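Spoons, week whatever

November 21, 2018

Quick one tonight, hands are tired. Typing this with my wrists propped on a cushion.

So the utensil set. We're at 435 demos, goal is 1,000, and I said I'd write up how it's going before the holiday because I promised the same thing in March and then didn't. The task on paper is dumb simple. Pick up a spoon, hang it on the rack. Do that a lot. Hand the pile to the learner and see what comes out.

Doing it with the hand-held grippers this time, one per hand, cables down the wrists. Way faster than driving the arms by remote. With the arms I was happy to get 46 good ones in a day and I hated all of them. With these I forget I'm holding a tool after a while, till the trigger finger starts to complain anyway.

The rack is the nice part. Steel bowl for a base, skinny pole, star-shaped hub up top with the arms sticking out. Dodov wanted a row of hooks on a wall. Whitfield wanted a cup, which, no, dropping a spoon in a cup teaches you nothing. The star won. Shiny though. Everything about this task is shiny and the depth people at Illow are going to send me an email about it, I can feel it.

Right hand mostly waits. That's on purpose, I want it in the recording, open, down low by the corner, so the model sees that waiting is a thing a hand can do. First batch I let it wander and the policy picked up the wandering. Beautiful little nervous circles in the air. Threw out 300 demos over that. Not a good week.

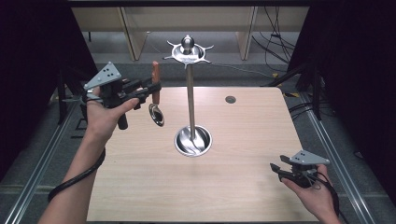

Stuff I keep having to relearn

Grip the handle in the middle. Too high and the bowl end swings, too low and there's nothing left to aim with. Wood handles are kinder than I expected, the fingers bite and it stays put.

Go slow at the top. I rush the last inch every single time. Played a bunch back at half speed and you can see me sort of stab at the hub and hope. The learner will copy the stab. It copies everything, it's like having a toddler around.

Mess up on purpose sometimes. Miss the arm, back off, try again, keep recording. The clean-only set from Drotstead looked great and the policy froze the first time it bumped something. No idea what to do, never seen a bump. So now I fumble some and mark them as fumbles in the log.

Clear the table before starting. I left a coffee mug out for half a morning in the spring and I swear the thing went looking for the mug afterward.

Check the marker plates. The dots on top of each gripper are how we get the hand positions back out later, so if I roll my wrist too far the tracking drops and the demo's trash. Found this out the way you'd think. Now I do a slow wiggle left and right before each run and look at the numbers, takes no time at all.

Turn the base a bit between runs. The star looks the same from a lot of angles, which sounds like it should help, but then it doesnt. Left alone, the learner just decides there's one correct arm and goes for that one forever.

Where it's at

Trained on what we had Monday. It reaches for the spoon fine, carries it fine, gets near the hub and then sort of thinks about it. Hung a few. Dropped more. Once it set the spoon down in the base bowl very gently, and I was weirdly proud even though that counts as a fail.

My guess is we need more variety in where the spoon starts. I'm right handed so I made myself do most of the set with the left, and there's a definate lean in how I come in, always low and a little from the outside. Might swap for the next batch. Might get somebody taller to do it.

Then forks. Forks have slots between the tines and the fingers can slip in there, so that'll be its own post. If I still have a working trigger finger.

Ok. Bed. More after the break, and if anyone has a good way to stretch out a thumb, the comments are open again.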